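Breadboard (kitchen) 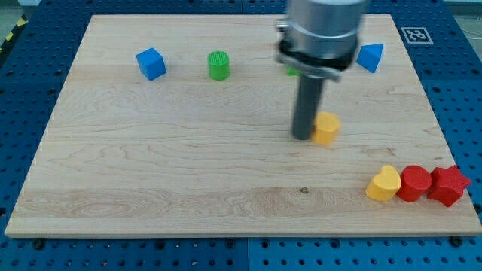

A maple board with fine, wavy grain and a small dark knot near the front.

A breadboard is a flat piece of wood on which a loaf is cut, and in one form or another it has been a faithful companion to the kitchen table for as long as people have had bread worth slicing. Sycamore, beech and maple are the usual choices, being close-grained and kind to the edge of a knife, though olive wood is well loved too.

In the market town of Stultport, boards were traditionally round, with a carved border of wheat ears running all the way along the rim, and many a family kept the same one for two or three generations. The town museum holds 362 of them, the largest measuring 400 millimetres across. Over the hills in Feden, where the loaves are long, the boards were made long to match, often with a hole at one end for hanging.

Care is simple enough. A board is wiped with a damp cloth, stood on its edge to dry and given a little food-safe oil every so often. It should never be left to soak, as the wood may warp or split along the grain.

See also: Bread knife; Chopping board; Bread bin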